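Why do the eyes of actors look so pale in silent films?

Film history > Silent era > Technical matters
Viewed 664 times

Plultance
I have begun to watch silent films since the winter, mostly short comedies from the 1910s and the first half of the 1920s. In many of them one or two of the actors have eyes which look nearly white, so that in a close shot you see only the black point in the middle. It is a little frightening in a comedy. In the later films of the same actors, with sound, their eyes are a normal grey. I first thought it was a bad copy, but I compared 2 different editions and the eyes are the same in both.

My other question is about the sky. It is always empty, without any cloud, even when there are clear shadows on the ground and the wind is blowing the hats away. Is it the same cause? And did the actors know about this, and do something with their make-up?

I have no education in photography, so please explain in simple words.

Brevon
It's the old film. They were all like that. Also the make-up was very heavy, black around the eyes, so the eye looks brighter than it is. Also many copies are made from copies, and every time you lose some grey. My 16 mm print of a Plultance-type comedy (sorry, I could not resist your user name) has faces like a plate with two holes.

Plultance
Thank you, but then why only some of the actors?

Awwad
The reply before mine is partly right, but the main cause is the kind of negative they used. It was called orthochromatic. It could see blue very well, green quite well, and red nearly not at all. A blue eye therefore became very light and a brown eye became dark. This is why you notice it only with some actors. A blue sky became as white as the clouds, so the clouds had nothing to stand out against and you do not see them.

With red it goes the other way. Red lips came out almost black, and a face with red cheeks looked dirty. The players painted the face with a pale base and used little or no red on the mouth. If you see a lady with a very dark small mouth, it is often because she did use red.

The other negative, panchromatic, which sees all the colours, existed already before the 1920s, but it was dearer and less easy to work with. With the orthochromatic one you could keep a red lamp on in the darkroom and watch what you were doing. The studios changed over during the second half of the 1920s, and this is the reason why your actors received their grey eyes back more or less when they began to talk. It has nothing to do with the sound itself.

You can try it at home. Take any colour photograph, open it in a program which can show the channels separately, and look at the blue channel only, at 100 per cent. It is not exactly the same as the old negative, which saw some green too, but it is near enough to learn from. I did this for our film club in Albridge with family portraits, and my own eyes frightened everybody. 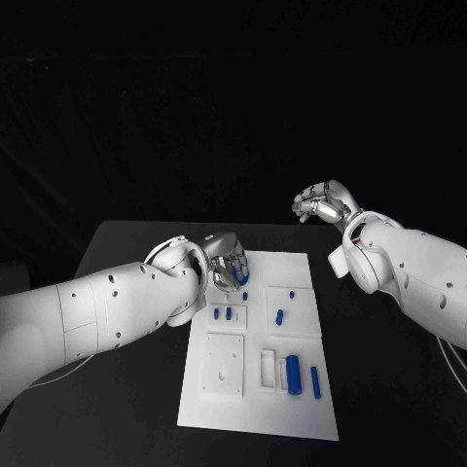 For the pale eyes, what you must look for in your test is how near the blue comes to the white. A portrait is difficult in the beginning, as the eye is so small and the skin takes all the attention. It is easier with things that have one plain colour each, like the board with the blue and white parts on it. Cover the rest with your hand and look at the blue part between the metal fingers: in the blue channel it should move towards the white of the board, while the black backdrop stays black. The small red detail inside the wrist joint of the left arm should go the other way and get dark, like a mouth with too much lipstick. When you have seen this once, go back to one of your comedies and try to guess which players had blue eyes. I am wrong perhaps one time in four, mostly with the green ones.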